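The Towel You Forget About

Small cloths, white tables and a long winter of wiping up
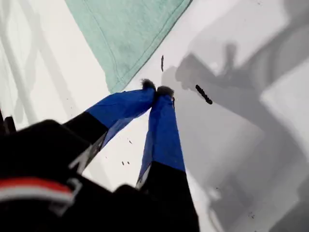

Mint green on white, laid flat.

Went through the linen drawer on 11th January. Found 3 towels worth keeping. The rest, rags.

Color first. Pale green on a white top looks clean even before you do anything. Dark shades hide stains, sure, but they hide crumbs too, and then the crumbs go in the wash.

Folding. Lay it flat, smooth from the middle out, then halves, then halves again. Don't roll. Rolled ones come undone in the basket at Bruvell and they'll come undone in yours. The shop there sells a Bridier cotton at 400 grams, thick, slow to dry, lovely. Yoo does a thinner one that is fine for glasses and usless for floors.

Wash warm. Skip the softener, it leaves a film and teh cloth stops soaking anything up. Line dry if you can.

More on table linen in April.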